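Mug tree

A mug tree (also mug stand, mug rack, cup tree) is a small household stand for storing mugs and cups, usually by the handle. The usual form is an upright pole on a weighted or wide base, with short arms going out and up. Found mostly on kitchen counters, also in offices, break rooms and camper vans.

Name

From the shape — a trunk with branches. "Mug tree" is the common term in the US and the UK both. "Cup tree" turns up in older mail-order catalogs and usually means a smaller stand, meant for teacups. In shops the names get mixed up and no firm line exists between them. A banana hanger is a different thing, single hook, though people do use one for the other.

Construction

Main parts: base, pole, arms. Some have a cap or knob on top of the pole so the stand can be picked up without grabbing the arms.

Arms are angled upward in nearly all designs. A flat arm lets the handle slide off when the counter gets bumped. Steeper angle holds better but the mug hangs closer to the pole, and wide mugs then knock against it. Most arms are fixed. A few kinds unscrew for packing, these tend to work loose over time and need tightening by hand.

Number of arms varies a lot. Six is the old standard, in two or 3 levels. Four is common on newer ones. Two-arm stands are sold for small kitchens and for couples, and for coffee corners where the rest of the space is taken up by the machine.

Base

The base does most of the work. Round bases are the simplest, weight spread evenly, but a fully loaded round base on a narrow foot will tip if mugs are taken all from one side. Other shapes: square, cross-shaped, a bent loop of wire, or a long base that runs out to one side of the pole. The last type gives a shelf of sorts, and a bowl, sugar dish or spoon rest can go on it. It takes up more counter. Felt or rubber pads underneath are usual on hard surfaces.
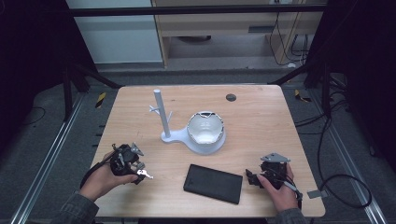

White two-branch mug tree with a bowl on the wider part of its base.

Materials

Wood is the oldest and still widespread, commonly beech, rubberwood or pine. Lightly oiled or varnished. Unfinished wood picks up stains where damp handles rest. Wire and steel tube came later, chromed or powder-coated. Plastic stands are light and easy to wash but need a wide base to make up for it. Cast iron is heavy and stable, rusts if the coating chips.

White, black and bare wood are the colors most often sold. Plain finishes got more popular as open shelving came back in.

Use

Mugs should be dry before hanging, or nearly. Water left in the bottom runs down the inside and drips off the rim on to the base. Some households use the tree as a drainer anyway, with a cloth under it.

Loading is done in pairs, opposite arms, lowest first. Heavy stoneware goes on the bottom level. Mugs with small or closed handles often won't fit over a thick arm, and espresso cups may need to go on the base instead. Very large mugs block the arm below.

Other uses — necklaces and bracelets, hair ties, keys, rolls of tape, small Christmas ornaments. Jewelry versions are sold as a seperate product but the build is much the same.

Bowls on the stand

Bowls have no handle and so can't be hung. Where the base is wide enough one may be set there, for tea bags, sugar packets, fruit or loose change. Should sit well inside the edge of the base. Bowls with wavy, petal or uneven rims are not good for stacking and often end up in this spot for that reason.

Care

Wipe down weekly. Dust gathers in the joint between arm and pole, an old toothbrush gets it out. Wooden stands shouldn't be soaked. Check screws under the base if the pole starts to lean, most are held by a single bolt and a quarter turn is enough. Cracked arms can be glued but should only carry light cups after.

See also

Banana hanger
Cup hook
Dish drainer
Plate rack

Page last edited 18/02/2026 by Brijesh Negi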